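Como é que uma encomenda encontra o caminho?

Quando alguém compra um livro ou um brinquedo pela Internet, a encomenda passa quase sempre por um armazém de triagem. Triar quer dizer separar. É lá que as caixas são arrumadas conforme o sítio para onde vão.

A etiqueta

Cada caixa leva uma etiqueta colada. Nela estão a morada e um código de barras, que é um conjunto de riscas pretas, umas finas e outras grossas. Um leitor com uma luz passa por cima das riscas e transforma-as num número, por exemplo 3697. O computador procura esse número na sua lista e mostra de que encomenda se trata.

Muitas etiquetas têm também um código curto, com letras e números, escrito em tamanho maior. Serve para as pessoas lerem depressa, sem leitor.

As prateleiras

As prateleiras funcionam como as ruas de uma cidade. Se um código indicar a estante 17, prateleira 3, a caixa fica guardada nesse lugar. As caixas grandes e pesadas costumam ficar em baixo, para não caírem em cima de ninguém. Os sacos moles podem ir nos espaços que sobram.

O papel e os sacos

Dentro das caixas põe-se muitas vezes papel amarrotado. O papel tem ar entre as dobras e, por isso, amortece as pancadas. Depois de uma caixa ser aberta, o papel que ainda está bom pode ser guardado e usado outra vez.

Palavras novas
Armazém: edifício onde se guardam mercadorias.
Remetente: quem envia.
Destinatário: quem recebe.

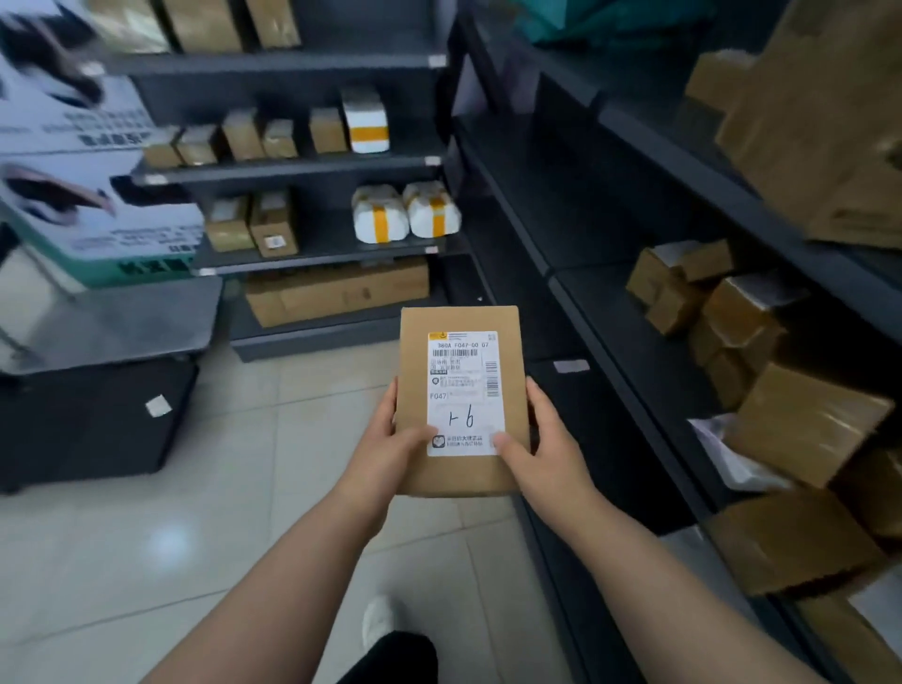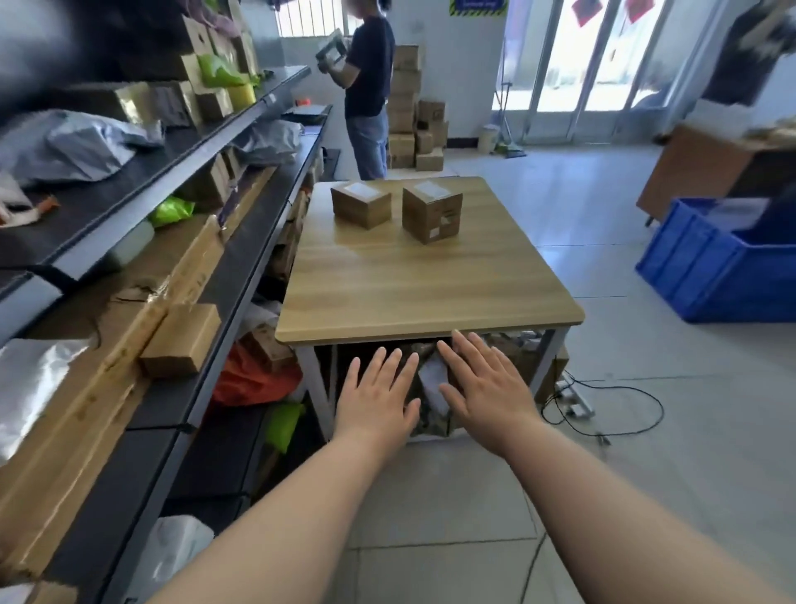
Encomendas com etiquetas brancas e estantes de metal num armazém.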